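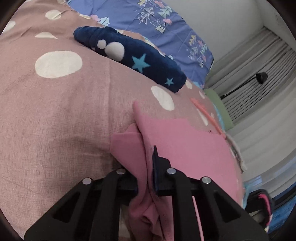
The Plineck, jaws shut on something pink. Laundry is harder than it looks.

Posted 18 December 2019
By the Zitik workbench blog

I have now spent 17 evenings with hand-held grippers, which is more evenings than I spent with other people over the same stretch. The Plineck and the Lilis both cost more than a tool you squeeze yourself has any right to, and both promise to make collecting demonstrations "effortless." My forearm would like a word with whoever wrote that.

If you're shopping for one of these, you already know the deal. You hold the gripper, you do the chore, the camera on top records it, and later an arm tries to copy you. So the tool has to do two jobs. It has to grab things, and it has to grab them in a way the arm can live with afterward.

I tested on cloth because cloth is where grippers go to be embarrassed. Blocks and cups tell you very little. Any pair of jaws can pick up a block.

The Plineck is the black one with the triangular cutouts. The jaws are wide at the bottom and stiff all the way up, and when they close on a folded edge, they stay closed. I like that a lot. I like the trigger less. It has a dead spot near the end of its travel, right where you want fine control, so you either have one layer of fabric or all of them. By the second week I had learned to roll my wrist a little as I squeezed. The manual does not mention this. The manual is mostly warnings about batteries.

The screws on the jaws are right out in the open, and I came to appreciate it. I had to snug mine up twice, and it took a minute each time.
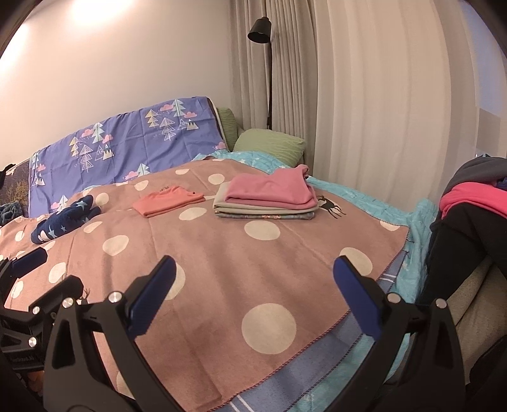
The Lilis is lighter and has a much nicer trigger, smooth the whole way. It also flexes. Squeeze hard on anything thicker than a T-shirt and the tips splay apart, and the fabric slides out like it has somewhere to be. For socks and underwear it's lovely. For a blanket, forget it.

Both use the same wide-angle camera, a Bouchard, and it's fine. You see your fingertips and plenty of the room around them. Patterned bedding didn't bother the tracking, though plain sheets did now and then, and I lost a few takes to them. Bad light was worse. If you work after dark, turn on every lamp you own.

Then there's the software. Out of 1,026 takes on the Plineck, almost all came through clean. The Lilis app crashed 3 times in one sitting and ate whatever I was recording. There was an update back in April that was supposed to fix that - I have the update.

So I'm keeping the Plineck, dead spot and all. I'd buy the Lilis only if my work was small, thin stuff and I had a lot of patience for the app. If anyone wants to put the Lilis trigger on the Plineck jaws, I will pay too much for that as well.

Plineck: 4 out of 5. Lilis: 2 out of 5, with an extra half point if you only own socks.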